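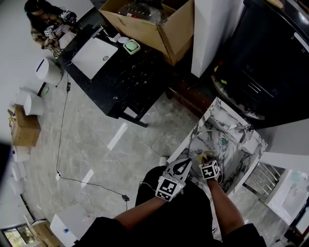
Kendik asked under my last post whether the left gripper dropping out was a software bug or a loose plug, and whether anyone got pinched.

No one got pinched. It was a bit of both, so I'll put the whole thing in one thread.

We record sink and basin tasks with hand-held grippers. Each one has a marker cube on it and the position comes from tracking the cube. If the cube isn't tracked, the software is supposed to stop the take and beep.

On Thursday, December 21, 2023 it didn't stop. It kept the last good position and carried on writing the file. No beep, no warning on the screen.

We only found out on playback. The left gripper hangs in mid-air for long stretches and then jumps to the other side of the basin.

113 takes are affected. The full set is 3,000, so it's not a disaster, but those were most of the basin work.

Two causes so far. The Uvine logger had its timeout switched off in the October update. I missed that in the notes – my fault.

The other one is a worn connector on the left gripper. Wiggle it and the signal goes. Bíró is sending a new lead.

The part that bothers me is the safety side. If an arm had been following that gripper live, it would have held still and then lunged. We don't run live at Lastisska, but other people with the same logger do.

If you're on the same version, check the timeout before your next take. It's in the tracking settings, second tab. Ours was set to 0.

Bad takes are pulled and marked. We'll redo them once the lead gets here – probably after the holidays.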